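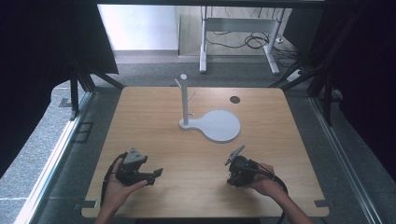
I'd been holding the Stestel pair for nine minutes when I decided I was going to lie on the form.

The form had a box at the top for the operator's name and then a great long column marked "comfort, left" and "comfort, right", and you were meant to put a number in after every go. I'd put a seven every time. My left wrist was a two. But the Stestel grippers were lovely to look at, very black and angular, and I have always been a fool for things that look as if they know what they're doing.

The job was simple enough to explain to my mum, who still didn't get it. Two makers, Stestel and Jaber, wanted to sell us hand-held grippers, and Prilleck (my employer, top floor of the old bus offices in Clandemcombe) wanted to buy one lot and send the other lot back. So I was to work through the same tasks with each, 40 goes a pair, and say which I'd rather spend my winter with. Mugs, pegs, a little grey mug tree with one peg sticking out of it. You squeeze, the jaws close, the marker on top tells the cameras where your hand has got to, and later on an arm somewhere tries to copy you. I do like the thought of that, some great arm picking up my habit of hovering.

The Jabers were ugly. I'd done them first and they were like holding a pair of hairdryers – fat handles, a cable that came out at the side and sat on your sleeve. I'd dropped the mug twice and sworn at it, and all that was in the recordings now, going off to be learned from.

Go 19 with the Stestels was the one. Left hand steadies the tree, right hand comes in with the mug, tip, turn, hang. I'd got the cable looped past my wrist the way the leaflet showed and I came in nice and slow and the handle went over the peg so sweetly that I actually said "oh, hello" out loud, to a mug. Then I tried to let go and my left hand wouldn't. It had set. I stood there holding a plastic-looking tree like somebody at a very dull wedding and waited for my fingers to come back to me.

I thought about the form. I thought about 3000 goes, which was the number they'd written on the whiteboard for the spring, with a smiley face after it.

When I could move again I unplugged the Stestels, got the Jabers back out of their box and did one more go with them that wasn't on the sheet. Horrible jaws. Clumsy as a boot. The mug went on crooked. My wrist felt completely fine!

So I went back up the column and rubbed out every seven, which took ages and made a hole in the paper, and wrote in the twos. Under "any other remarks" I put that the Jabers wanted a softer trigger and the cable moving round to the back. Then I wrote 1/22/25 in the corner, with my right hand, and went to see if there was any soup left.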